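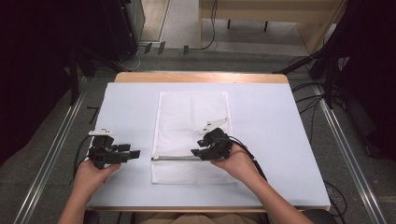 Towel and rod table, Landry open day. Both grippers held by hand.

Landry open day, who else went?
Forum: Shop Talk > Automation and Robotics

flatwasher
Posted May 24, 2018

Went to the open day at Landry this morning. I had a spot in the 10 o'clock group. Putting up some notes for anyone who is booked in later or couldn't get one.

Sign in at the side door, not the front. Parking is poor. The front lot is all staff, so use the gravel lot across from the Billex warehouse and walk over.

First half hour is a talk in the lunchroom. Sunita Ridgeway did ours. She runs the handling group and she was clear and didn't oversell it. The idea is that a person does the job with a pair of hand-held grippers, the movements get recorded, and the recordings are what the arms are taught from later. They want 1,000 recordings of each task before they try it on a machine. The towel task was at 371 as of this morning.

After that you go through to the carpeted room and stand behind a line of tape. The photo at the top is from there. White towel on the table, folded, thin metal rod lying across it, operator working with a gripper in each hand. The white plates on top of the grippers are the markers, that's how the position gets tracked. We got to ask questions between runs.

Last stop is the cell with the arms, which was doing cartons. Fenced, no surprises.

Coffee was fine. Two hours all up.

tilt_tray
I was in the afternoon group. Same talk, different speaker, a fellow named Darren Bainbridge. He skipped most of the slides and went straight to questions, which I liked better.

I'll say what I said to my boss when I got back. I drove 97 kilometres to watch a person handle a towel. The invitation said robot demonstration. The carton cell was a robot demonstration, but we got ten minutes of it and you can see the same thing at any trade show.

flatwasher
The invitation said "robot handling and training methods". I have it in front of me. The training part is the towel table.

tilt_tray
Fair enough, mine was forwarded and the subject line got changed. I still think the balance was wrong. Ten minutes on the working cell and forty on the table.

mrs_pulley
I work in a commercial laundry and the table was the only part I cared about. Cartons are solved. Cloth is not. We have looked at feeders from three suppliers and every one of them needs a person at the front end to find the corners. If someone can get an arm to pick up a towel that isn't presented perfectly, I'll drive a lot farther than 97 kilometres.

What is the rod for? I couldn't make it to this one.

flatwasher
I asked that. Sunita said it's a mixed task, something stiff and something soft together, because the grip that suits one doesn't suit the other. She didn't go further than that. I took it to mean a customer job they can't talk about.

mrs_pulley
Thanks. Could be rolling onto a bar. We do that with roller towels and it is a miserable job.

kerf
Question on the hardware. In the photo both grippers have a cable coming off the back. Are they cabled all the time or is there a cordless version? Cables on a hand tool all shift would be a problem for our people. We had that with the Hotix drivers and ended up putting balancers over every bench.

tilt_tray
Cabled on the day. Someone in my group asked and Darren said cordless is being looked at but they don't want to deal with charging in the middle of a session. He let one fellow hold a spare after the talk. The comment was that the weight was OK but the cable pulled at the wrist a bit when you reached across.

flatwasher
They didn't offer that to the morning group. Now I'm annoyed.

kerf
Good to know. How long does an operator stay on it?

tilt_tray
Forty-five minutes and then they swap. That was from Darren, I didn't time it.

oldgrey_sparky
I'm going to disagree with most of this thread. We went through the same thing with Mosus when they put in the palletizer. Lots of talk about teaching it by showing it. In the end an integrator came in and programmed every position by hand, and it ran well after that because the job never changed. Showing a machine how to do something is a slow way around if you already know where the part is.

mrs_pulley
If you know where the part is, sure. A pallet stays where you put it. A towel out of a cart has no position to program.

oldgrey_sparky
The towel in the photo is folded and square on the table.

mrs_pulley
Yes, and I'd want to see what they do with one that isn't. Did anybody ask?

flatwasher
Somebody did. The answer was that they start neat and then mess it up in stages. We only saw the neat one. So sparky has a point that the hard version hasn't been shown to the public, at least not to my group.

tilt_tray
Not to mine either.

oldgrey_sparky
Then I'll hold my opinion until they show it. I'm not against it. I've just sat through a lot of open days.

kerf
Last one from me. Any word on price or is it all still in-house?

flatwasher
No prices. There's a sign-up sheet at the door if you want to be contacted, and Sunita said 268 people had registered across all the sessions, so I wouldn't expect a quick call back. Next open day is planned for January. Registration goes through the same page as last time.

mrs_pulley
I've signed up for January. If they'll let me bring a bag of our own towels I'll report back.

tilt_tray
Wear flat shoes. There's no seating past the lunchroom.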